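Household laundry guides

Folding a long-sleeved shirt

By Iker Escobar, Sat 12 July

Folding a long-sleeved shirt is the household task of reducing a shirt with full-length sleeves to a flat, stackable shape, usually a rectangle. It is normally the last step in doing the wash, after drying and before the shirt goes on a shelf or into a drawer. A large amount of advice has been written on the subject, much of it repeating the same few steps under different names and much of it claiming more than it can show.

Basic method

Most written methods begin with the shirt face down on a flat surface, with the collar away from the person folding. The fabric is pulled out sideways and lengthwise until the body lies flat. One side is turned in toward the middle, and its sleeve is laid back down along the body. The other side follows. The hem is then brought up toward the collar, either in 2 stages or in one, depending on the depth of the shelf.

The sleeves cause most of the trouble. A short-sleeved shirt can be folded badly and still stack well enough, but a long sleeve that is left crooked makes a thick ridge under the front of the shirt. Some guides tell the reader to fold the cuff back on itself. Others say to leave it straight. Neither side offers much beyond habit.

Flattening

Guides disagree about how much pulling a shirt needs before the first fold. The household writer Emiliano Ibarra, in his pamphlet on the Ornetano fold, says the shirt should be held at both ends and drawn tight until "no line remains." This is hard to take literally. Lengthwise creases in a soft shirt often stay after it has been stretched, and pulling harder can add new ones running between the two points where it is held. Smoothing with the flat of the hand, from the middle outward, is the usual alternative, though it is slower.

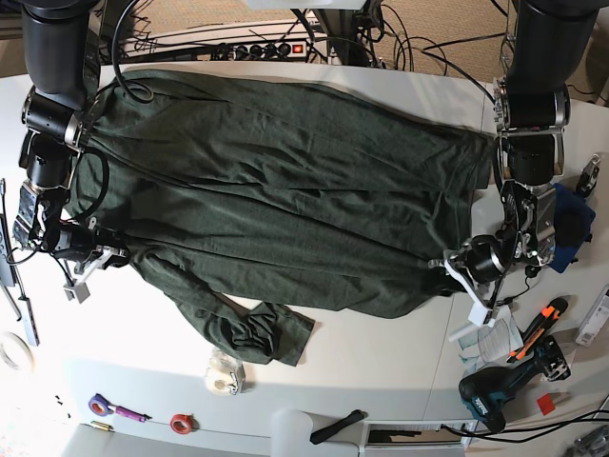
A dark olive-green shirt held at both ends on a white tabletop, with one sleeve loose and bunched at the cuff.

The surface matters less than is often claimed. Tables, beds and ironing boards are all in common use. A bed is soft and lets the fabric sink, which is given as a fault in nearly every guide, yet many people fold on one every week with no visible harm to their shirts. A table is easier on the back for some people, depending on its height.

Named folds

The Ornetano fold turns each side in by a third and doubles the sleeve back at the elbow. The Geller fold lays both sleeves straight across the back before the sides are brought in. Supporters of each describe them as separate systems – the difference in the finished shirt is small, and once the shirts are stacked it is difficult to tell them apart.

The Mahmoudi roll leaves out the last fold and rolls the shirt up from the hem. It is recommended mainly for suitcases. Claims that rolled shirts come out with fewer wrinkles are common and poorly supported, and the results seem to depend mostly on the fabric and on how tightly the case is packed.

Claims about time and space

The Civmont folding board, a hinged plastic panel, was sold with the promise that a beginner could fold 20 shirts in the time it took to fold 16 by hand. No account of how this was tested came with the board. It is not stated whether the shirts had long sleeves, or whether the time spent turning them right side out was counted.

Similar caution applies to claims that a given fold "doubles" drawer space. The amount of cloth stays the same, and most of the gain appears to come from pressing the air out, something any of the folds above will do.

Last updated in August
Filed under: Laundry and Clothing Care, Folding, Shirts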